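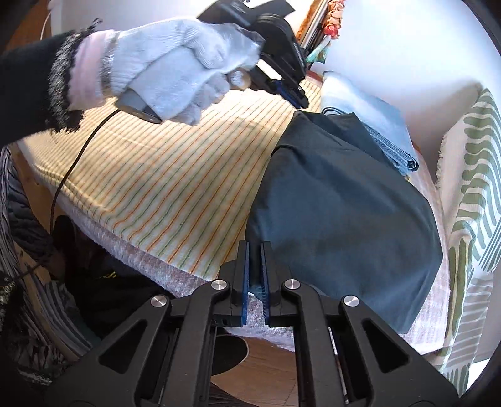
Folded clothing on the padded work surface, striped cloth underneath. Tarnska folding set.

Tarnska Folding Set: README

Contents
Summary
What is in the set
The work surface
Garments
How the folding is done
Labels
File layout
Known problems
Use and credit
Changes

Summary

Tarnska is a set of recordings of clothes being folded and stacked on a padded surface. It covers everyday garments, mostly tops and light trousers, with a smaller share of towels and pillowcases. The set was put together by Stamatia Fragkou and Itsuki Okabe at Mostlow, with garments supplied by Benkirane, a secondhand clothing shop.

We wanted ordinary laundry: clothes that have been worn and washed many times, with stretched necks, twisted side seams and hems that no longer lie straight. New clothes fold too easily and all look alike after the second fold.

What is in the set

Recordings: 1,345
Garments: 100
Folding patterns: 4
Fabric groups: 16

One recording covers one garment from the first touch to the finished fold. Recordings where the person gave up partway are kept and labeled "incomplete". Garments appear more than once, and the same garment may be folded with different patterns.

The work surface

Folding is done on a padded surface draped with cloth. The cream-yellow cloth with thin orange and green stripes is listed as cover A. Cover B is plain gray. Both are cotton and both were washed before use.

The stripes on cover A are useful for checking how far the cloth has shifted during a session, and we left small wrinkles alone. If the cover moved far enough to drag a garment with it, the recording is labeled "cover moved". This happens more often with knits, which grip the cotton, than with smooth woven shirts.

Cover A was used for most of the tops. Cover B was used for pale garments that were hard to tell apart from the cream. The cover is given for every recording in the items table.

Garments

Each garment has a number, a type, a fabric group and a size class (small, medium or large). Size class is based on the flat width at the widest point, sleeves not included. Clothing labels were not used for this, as too many had been cut out or washed blank.

Types are: T-shirt, long-sleeved top, sweater, shirt with buttons, light trousers, shorts, towel, pillowcase. Dark and light garments are both included. Very dark garments have a "dark" note in the table, because their fold lines are harder to follow by eye.

Garments with loose trim, sequins or large hoods were left out. Buttoned shirts were buttoned at the top and at the third button down before the first fold, and those buttons stayed closed.

How the folding is done

Four patterns are used:

1. Half fold. The garment is folded once lengthwise and once across.
2. Shelf fold. Sleeves go in first, then the sides, then the bottom edge comes up to the collar.
3. Thirds. Lengthwise in three, then across in three. Mostly towels.
4. Free fold. The person folds it however they would at home.

Finished pieces may be left in place while the next one is folded, so a recording can show other folded clothing next to the active garment. Only the active garment is labeled. Stacks are built at the far side of the surface and cleared when they start to lean.

Smoothing counts as part of folding. We did not ask people to smooth a garment flat before starting, and some never do.

Labels

start – the garment is touched for the first time
fold – a fold is laid down and let go
refold – a fold is opened and done again
smooth – the fabric is pressed or pulled flat without folding
stack – the finished piece is placed on another
end – the last contact with the garment

Okabe labeled the full set. Fragkou checked the free folds a second time, and her version was kept where the two differed. Short pauses are not labeled.

File layout

items.csv – garment number, type, fabric group, size class, cover, notes
folds.csv – recording number, garment number, pattern, result
events.csv – recording number, label, start time, end time
recordings/ – one folder per recording, named by recording number

Times are in seconds from the start of the recording. Empty cells mean "not noted", and should not be read as zero.

Known problems

Garments 31 and 47 are near-identical gray T-shirts and were swapped in part of the February work. Rows we could not sort out have a question mark in the notes column.

Bright daylight washes out the pale stripes on cover A in some recordings. We have not corrected for it.

Towels are underrepresented in the free fold pattern.

"Smooth" and "fold" overlap when a person flattens a crease with the same movement that lays the fold down. In those cases only "fold" is used.

Use and credit

Free for research and teaching. Please credit "Tarnska Folding Set, Fragkou and Okabe, Mostlow" and say which version you used. Corrections to the tables are welcome, with the recording number included.

A companion set on packing folded clothes into bags, Tirel, uses the same garment numbers. The two items tables can be joined on that column.

Changes

1.1 – size class added, incomplete recordings restored, spelling of fabric groups made consistent
1.0 – first version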